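Comparing two sets of gripper jaws in one afternoon

I love this job! You get to feel the difference between jaws in your own hands before an arm ever moves. You need a table, a few small boxes and a notepad.

1. Charge the grippers and wipe the marker cubes with a soft cloth.
2. Start both cameras, then open and close each hand 10 times so the zero is clean.
3. Pick up a box from the table, set it down, and do that 18 times per jaw set. Go slow at first (your wrists will thank you).
4. Repeat from the floor. Low reaches are where the markers tend to drop out, so watch your angles.

Hand-held grippers, from head height and from one of the grippers:

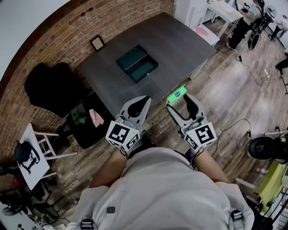
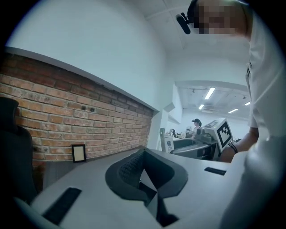
5. Swap jaws and run it all again, same boxes, same order.

Write down every slip as it happens. Temitope Obi keeps her tally on tape stuck to the table, and I've copied her ever since. If the two sets come out within 4 slips of each other, run 100 more picks before choosing.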